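08/03/2024

Went through the equipment budget again this morning before it got hot upstairs. The number Gallegos gave me over the phone in December is no good anymore. Their new quote for a second two-arm station came in 11 percent higher, and shipping to Stestville is now a separate line. I wrote both figures on the whiteboard and left them there while I ate a sandwich.

The choice is still the same as last week. Either I buy the full station from Gallegos, rail and mounts included, or I get only the arms from them and order the framing from Emance, cut to length. The second way is cheaper on paper. It also means I build it, and the first one took me 3 weekends and a second trip for bolts.

Ran the cutlery job after lunch with both arms so I could make a list of what the next table needs.
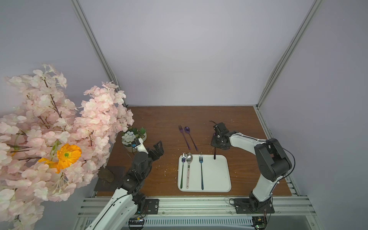
Cutlery job, both arms on the front rail. Three pieces on the tray, purple fork and spoon still behind it.

Notes for the order: same aluminum rail for the front, same black mounting plates. I want a cover for the boards under the arm bases on the new one. Cable clips too, a whole bag. Grippers stay the same so the spares fit both stations. I'm putting 2 spare sets of fingers in the budget and I don't want to cut them later to make the total look better.

Wood top again. I priced a coated one from Biltska and the lead time is 10 weeks, so no.

If I leave out the coated top and do the framing myself, the total fits under this year's limit with a little left for cables. If I take the full station, the wrist cameras have to wait until next year, and I don't see the point of a station without them. Leaning toward building it.

Need to call Emance Monday and ask if they charge per cut. Also find the old receipt for the rail.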